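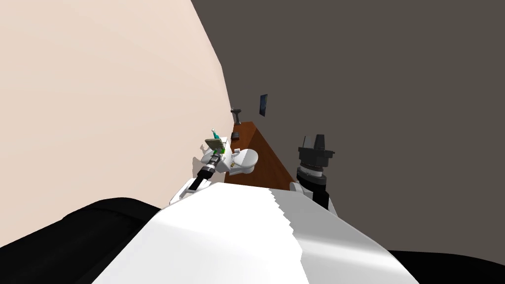
Guides > Local government > Speaking at a council meeting

How to get an item onto the council agenda and speak to it

By Rahel Gasser
Updated May

Most people who want the city council to act on something start by showing up at a meeting and using the open comment period. You can do that, but the council can't vote on a matter that isn't on the agenda, so the most you will get is a thank-you from the chair. If you want a vote, you need an agenda item. The steps below follow the rules in Fledden. Other towns in the county work much the same way, but deadlines differ, so check with your own clerk.

Step 1. Find out who decides

Before you write anything, make sure the council has power over your issue. Parking rules, sidewalk repair, park hours, noise limits and business licenses are council matters. School bus routes belong to the school board. Speed limits on the Lollau road belong to the county, even inside the city line. If you aren't sure, call the clerk's office and describe the problem in a sentence or two. They will tell you which body handles it.

Step 2. Look up what has already been done

Past minutes are on the city website under Records. Search by street name as well as by topic, since older minutes often list only the street. If the council voted on the same thing within the past year, it can't be brought back unless a member who voted with the majority asks for it. Write down the dates and the vote count of anything you find.

Step 3. Choose your route

You can reach the agenda in one of two ways.

The first is a sponsor. Any council member can place an item on the agenda by sending a request to the clerk. Start with the member from your own ward. Send a short email, follow up by phone, and ask for a 15-minute meeting. Bring one page, with the request in the first line.

The second is a petition. A petition with 455 valid signatures from registered city voters must be placed on the agenda whether or not a member supports it. Collect extra. When Ambros Bachmann and his neighbors petitioned for longer library hours, they turned in 1034 signatures and a good share were thrown out for missing addresses or for people living outside the city. They still had plenty.

A sponsor is faster. A petition takes longer but shows support, and some members who would not sponsor an item will vote for one that comes in with names attached.

Step 4. Write the request

Use Form 16, which you can pick up at the clerk's counter or print at home. It asks for:

- your name and street address
- the action you want the council to take
- the reason, in 200 words or fewer
- any cost to the city, if you know it
- the name of your sponsor, or "petition"

The second line matters most. "Do something about traffic on Mill Street" will be sent back. "Direct the public works department to install a crosswalk at Mill and Third" will not. If you don't know the cost, write "unknown" – don't guess. Staff will prepare their own estimate.

Step 5. File on time

The form is due by noon, 16 days before the meeting. The clerk's counter closes for lunch at exactly that hour, so get there in the morning. Email filing is allowed, but ask for a reply confirming receipt and keep it. Petitions have to be filed on paper with the original signatures.

Step 6. Read the staff report

The agenda packet goes online before the meeting. Your item will have a staff report with a recommendation. Read all of it, including the attachments. If there is a factual mistake, such as a wrong address or an old traffic count, write to the clerk before the meeting and ask for a correction. Raising it for the first time at the microphone uses up your time.

Step 7. Speak

Sign in at the table by the door before the meeting is called to order. Each speaker gets 3 minutes. A light on the lectern turns yellow when 30 seconds are left and red when you are done.

Give your name and ward, say what you are asking for, and then give your strongest reason. If several of you are coming, split the points up. Damian Schnyder, who served two terms on the council, told me he stopped taking notes after the second person repeated the same point.

Bring printed copies of anything you want members to look at and hand them to the clerk, not to the members.

Step 8. After the vote

If the item passes, ask the clerk which department has it and when work is expected to start. If it is tabled, ask for the date it comes back and put that on your calendar – you may need to sign up to speak again. If it fails, the one-year rule in Step 2 applies.

Minutes are posted once the council approves them, usually at the following meeting. Check that your item and the vote were recorded correctly. Corrections go to the clerk in writing.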